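### 3.2 Construction of the hand-held grippers

Both grippers were built at Skesidis, a shared workshop with two filament printers, a drill press and one long bench that members book by the half day. The design constraint followed from the location. Any part that could not be printed, drilled or bought from a general hardware supplier was removed from the drawing. The first drawing contained a machined crank and a ground linear shaft; neither survived. The working drawing, frozen on 2020-06-12, contains printed links, printed finger segments, small screws and pins, brass eyelets, one motor, and wiring.

The grippers are tools for collecting grasp demonstrations. The operator holds the tool, carries it to the object, and opens or closes it; motor position and the view from behind the fingers are logged together. The same finger assembly is then intended to go on the arm the members call Marty, described in Section 5. All statements below concern the hand-held version unless Marty is named.

**Links.** The links were printed flat in black Kosska filament, with perimeters running around the rounded ends and solid infill within one hole diameter of each joint. Early links were printed with uniform sparse infill and failed at the ends, always along a layer line and always on closing. Printing the ends solid added little weight and removed the failure from our records. Later links were also thickened at the inner face. The thickening was not tested on its own, so its contribution is unknown.

Holes that receive an eyelet were printed undersize and opened with a hand reamer. The drill press was tried first. It is faster, but the bit grabs the last layers and leaves a raised lip, and an eyelet set over a lip sits at an angle. Reamed holes were clean enough that the eyelets could be pressed in with a bench vise and a scrap of flat wood. A link with a visibly tilted eyelet was scrapped. Over the whole build, 17 links were scrapped, most of them in the first week and most of them drilled.

**Fingers.** Each finger is a jointed, slotted structure. The slots reduce print time and let the finger give slightly when it meets a hard surface. Segments are joined with small screws and pins. Screws were used wherever the joint has to come apart for service, and pins elsewhere. Thread locker attacked the filament in a trial on scrap parts and was abandoned; the screws are instead checked for tightness before each session. A screw that backs out shows up as side play at the tip well before it falls out, and the check takes less time than finding a lost screw on the workshop floor.

The two fingers meet at the centerline with a narrow gap between them at rest. In the first assembly the gap was closed fully by the motor at its end of travel, and the controller drew holding current for as long as the tool was closed on nothing. The end stop was moved outward until the fingers rested just short of contact. Thin sheet objects can no longer be pinched reliably. We accepted this, given that the object set in Section 4 has none.

**Drive and wiring.** Each tool has one motor, driven by a Dendex board. The board stays on the bench and is connected to the tool by a single thick cable carrying both power and signal. A battery version was considered. It would have put more mass in the hand, and operators were already reporting fatigue with the cabled tool, so it was not built. The cost of the cable is that it pulls. When it hangs straight from the back of the tool it produces a small but steady torque at the wrist, and operators correct for it without noticing; the correction then appears in the recorded approach angle. Routing the cable back over the forearm before it drops to the bench reduces the effect. Devendra Rana proposed this routing after comparing his own recordings with and without it, and from July on it was used in all sessions.

Strain relief went through three versions. A printed clamp cracked. A cable tie through two slots held, but it allowed the cable to rotate, and the conductors broke inside the jacket next to the connector. The present version is a split printed sleeve with the cable tie over it. The conductor break was hard to find: the motor worked on the bench and stopped only when the tool was raised above shoulder height. Anyone copying the design is advised to build the sleeve first.

### 3.3 Assembly procedure

Assembly of one tool by a person who has done it before takes a half-day booking. The order matters at two points. The finger segments have to be joined before the links are attached, as the inner screws cannot be reached afterward. The motor has to be powered and set to its center position before the crank is fitted -- fitting it at an arbitrary angle gives a tool that moves correctly over part of its range and then binds.

Eugénie Picard assembled the second tool from the written instructions alone, with the author of the instructions present but silent. She stopped four times. Two of the stops were traced to a left and a right link that differ only in the side on which the hole is relieved. The files now carry a raised mark on the left link. The third stop was a missing step, since added. The fourth was a disagreement about how tight a pivot should be, and it led to the only quantitative check in the procedure.

The check is as follows. The tool is held with the fingers pointing down and the motor disconnected. The fingers are opened by hand and released. They should fall closed under their own weight without pausing. If they pause, the pivots are loosened in order from the motor outward until they do not. If they fall freely but the tip can be moved sideways by hand, the outermost pivot is tightened by an eighth of a turn and the test is repeated. The procedure normally converges in a few rounds. It failed to converge on one tool, where a link had warped on the print bed; replacing the link solved it.

### 3.4 Wear and drift

The tools were cycled on the bench before any demonstrations were recorded. The first tool completed 2480 open-close cycles without an object. Side play at the tip was checked by hand at intervals. It increased early, then settled, and we attribute the early change to the printed surfaces bedding in. No link broke. One pin migrated outward at cycle 547 and was pressed back; the mating hole had been reamed too far. The pin was replaced with a screw at the next service and the drawing was changed to match.

Motor position is logged relative to the center position set at assembly. If the crank slips on its spline, every later recording is offset by a constant amount, and nothing in the recording itself reveals it. We therefore close the tool on a printed gauge block at the start and end of each session. Sessions where the two readings disagreed by more than the controller's own resolution were discarded in full. This is a strict rule for a small data set, and it cost us 61 recordings. A looser rule with interpolation between the two readings was considered and rejected: a slip is sudden, and interpolation would spread its error over recordings that were sound.

### 3.5 Work area

Demonstrations were recorded at a table under ordinary workshop lighting. The table was covered with a pale sheet so that the black fingers would separate clearly from the background. Objects were household items chosen for differences in stiffness, surface and height. Translucent and clear items were kept in the set although they are difficult for any vision-based method; creased plastic in particular throws highlights that move as the tool moves. Packaged goods in clear bags cause the same trouble.

Position of the object was not fixed. Operators set it down within reach and were asked to vary the placement between recordings, but no template was used. Approach from above and approach from the side were both allowed. With tall objects, the tips of a tool brought in from above reach the upper part of the object first, and the operator has to decide whether to grasp there or go lower. Both choices are present in the data and are labeled separately.

Figure 3 gives the view from behind the fingers of one tool, toward a yellow bottle with a white cap. The second tool is held in the right hand beside the bottle, fingers down, with the cable across the forearm. The brass-rimmed eyelets are visible at the ends of the near links.

**Figure 3.** Hand-held grippers at the work table.
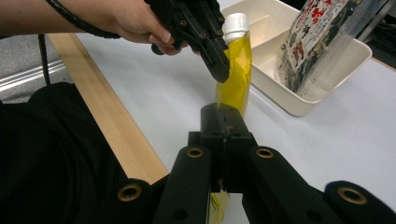 Labels were assigned by the operator at the end of each session and checked by a second member against the log. Where the two disagreed, the recording was kept and marked as unlabeled.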